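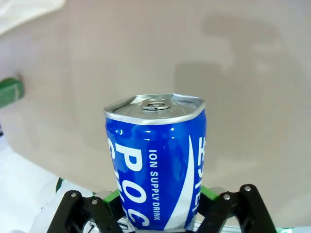 The beverage station at the Tamiru Reading Center occupies a short length of counter beside the periodicals desk. It holds a kettle, a tray of glasses, a shelf of canned drinks and a bin for empty containers. Ayana Wubshet has managed it for two years as part of her duties in visitor services. She spoke with the newsletter on December 1, 2023, ahead of the annual review of public amenities.

Ms. Wubshet explained that the station was not part of the original plan for the building. Visitors had asked for something to drink during long research visits, and the nearest shop, in the Alta arcade, closes early. "People were leaving at four in the afternoon and not returning," she said. "We wanted them to be able to stay until closing."

The first order was limited to water and tea. Canned drinks were added the following March, and the selection now includes soft drinks, juice and ion supply drinks of the kind sold in blue and white cans. Ms. Wubshet said the last of these had been requested by readers who walk up the hill from Skokimby station. "I had expected the juice to be the favorite," she said. "In warm weather the blue cans go first."

The center served 930 canned drinks in the past year. Deliveries come from Wultudano, a local supplier, and are placed in the storeroom behind the desk until they are needed. Older stock is moved to the front of the shelf whenever a delivery arrives.

Asked about damaged cans, Ms. Wubshet said that the matter is handled case by case. A small dent in the side is usually acceptable. Cans with a bent rim or a creased lid are set aside for a member of staff to inspect, and any that leak or bulge are thrown away. "The rim is where the can is sealed, so we look there first," she said. "I would sooner discard a drink than have a reader wonder about it."

Open cans may not be taken to the reading tables. Visitors are asked to finish their drinks at the counter or in the lobby – a rule that Ms. Wubshet described as the one most often questioned. Two map folders were stained in the first year of service, and both required conservation treatment. The current signs were put up shortly afterward.

Empty cans go in the recycling bin to the left of the kettle. Ms. Wubshet asked that they be emptied fully beforehand and that paper cups be placed in the other container. She also hopes to obtain a second shelf in the coming year, and has submitted the measurements to the facilities office.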